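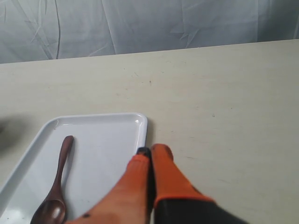
The spoon in its tray, on the cream table.

My aunt left me a wooden spoon and my cousin Farzana got the car, so you can guess how the ride home went.

I should back up. Aunt Fadwa (Fadwa Helmy on the mailbox, Fadwa to the whole street) lived in Talau for most of her life, in a rented house on the corner of Griffiths Road with a kitchen you could cross in 3 steps. She cooked in there like she was feeding a ship. When I was small I'd sit under the table and she'd hand things down to me to taste, and it was always off the same spoon, dark and reddish and shiny from all those years of hands. If I said it needed salt, she'd say I needed salt. Then she'd add some when she thought I wasn't looking!

So in February the letter came, and there was a list, and next to my name it said "the spoon, and she knows which one." Farzana Yousafzai, my cousin on the other side, read it out loud twice in her best lawyer voice. She sells carpet.

"A spoon," she said.

"The spoon," I said.

We drove over together to clear out the kitchen. The drawers were a disaster. I swear there were 100 spoons in that house, slotted ones and soup ones and a tiny one with a ferry on it from Clurnivari, and I went through every drawer with my stomach getting tighter and tighter, and mine wasn't there. Farzana made coffee. She found the good cups right away, I noticed.

"Maybe she threw it out," she said.

"She kept a jar of rubber bands from before you were born."

By four o'clock we had the pots boxed up and the bread bin wrapped in a bath towel, and I was down on the floor with my head in the cupboard next to the stove, sulking. At the very back was a package in brown paper, tied with kitchen string, and written across it in her awful handwriting was the number 1277. That was all. No name, no note.

"Is that a safe?" said Farzana, suddenly very interested. "Is that a code for a safe?"

It was the number of the bus. The old 1277 ran from Talau out to Kutden, where the market was, and the two of us used to take it every summer with a shopping bag each and a bag of plums for the trip. She bought the spoon out there the year I turned six. I picked it! I'd forgotten that completely, and I sat there on her kitchen floor with the string in my lap and remembered the stall and the man and how she'd beaten him down on the price until he looked ready to cry, then gave him a plum.

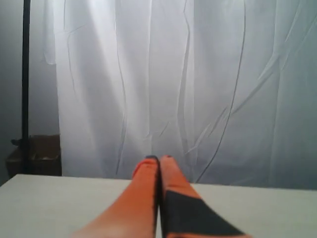
I took it home on my lap, still in the paper, and Farzana didn't say a word about the car until we hit the bridge. Then she said, "You know it pulls to the left," and I said I knew, and she said the heater was shot too, and I said I knew that as well, and by then we were both laughing so hard she had to pull over by the tire place.

I made the lentils that night. Her lentils, or as near as I could get, because she never wrote anything down and she lied when you asked her. I stirred and tasted and they were flat. I stood there a good long while over that pot, feeling sorry for myself, with the window all steamed up.

Then I said it out loud, to the stove I guess. "Needs salt."

I waited a second. I put in a pinch, and then I looked away at the calendar on the wall for a bit, and when I turned back I put in another one. Farzana called around nine to ask if there was any left, and I told her to bring her own bowl.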